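Project report, Automation Workshop II
Backlund Technical College
Submitted 28/02/2024

# Setting up and maintaining the drawer-opening cell

## 1. What the project was

The Kondodach cell is a single-arm station used by second-year students. The arm carries a two-finger gripper and its job is to open and close the drawers of a small chest. When we took the cell over it was missing the top drawer handle often, and the log had entries from three earlier groups who had each corrected it in a different way. Our task was to bring the cell back to a known state, write down how it was done, and leave a maintenance routine that the next group can follow.

We did not change the arm controller or the gripper. All of our work was on the workpiece, the table, the taught positions and the cable.

## 2. Checking the workpiece

We started with the workpiece because the earlier groups had only adjusted the program. A drawer that sticks or sits crooked looks the same in the log as a badly taught position. We moved the arm to its park position, locked it out and pulled drawers by hand.

The checks were:

- lid seated on the walls
- fasteners tight
- drawer slides freely over its full travel
- bottom edge flat on the table 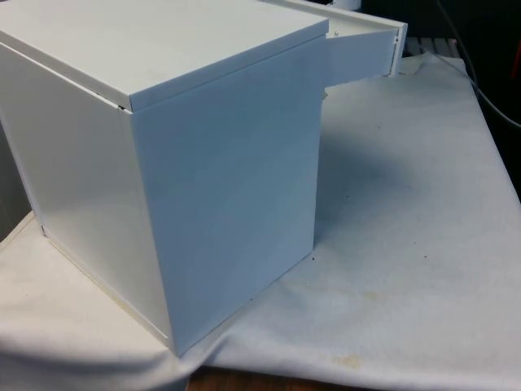 *Figure 1. White cabinet box on the cloth with the drawer pulled out. A thin gap shows under the front-left edge of the lid.*

The lid gap did not affect the drawer travel, so we recorded it and left it alone. One drawer dragged near the end of its travel. We cleaned the runners with a dry brush and the drag went away. We did not use oil, as the Wirholm manual for the cell does not allow lubricant near the gripper pads.

The cloth needs care too. If it bunches up under the base, the chest tilts and the handle height changes. We now pull the cloth flat under the chest before every session. Folds away from the base can stay.

## 3. Teaching the positions

The taught positions are stored in Ollevura, the program editor used on all the college cells. Each drawer has an approach point, a grasp point and a pull-out point. We deleted the old offsets and taught all the points again from the top drawer down.

The procedure was:

1. Place the chest against the corner template, then remove the template.
2. Jog the arm to the approach point, 30 mm above the handle.
3. Lower it at slow speed until the fingers are level with the handle.
4. Close the gripper without pulling. Check that the chest does not shift.
5. Open, save the point, and go on to the next drawer.

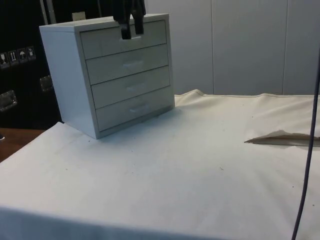

*Figure 2. Gripper fingers over the handle area of the top drawer.*

The top drawer took longest to teach. Its front is right under the top slab, so there is little room for the fingers to come down without touching the edge. We moved the approach point forward and kept the lowering move vertical. The other drawers needed one pass each.

## 4. Test runs

We ran 300 open-and-close cycles, split into sets of 20. After each set we checked the chest against the template. There were 6 missed grasps in total. Four of them came in one set where the chest had crept to the side, and after we put it back the misses stopped for the rest of that set. The other two were on the top drawer and we did not find the cause.

## 5. Maintenance routine

Before each session: flatten the cloth, place the chest with the template, wipe the gripper pads, and look along the cable for kinks with the arm parked.

After every 20 cycles: check the chest position.

Once a month: brush the runners, check the fasteners, and run each drawer by hand.

## 6. Open items

The chest still creeps during long runs. We suggest a non-slip mat under the cloth, to be tried by the April group. The two top drawer misses should be looked at again at a lower approach speed.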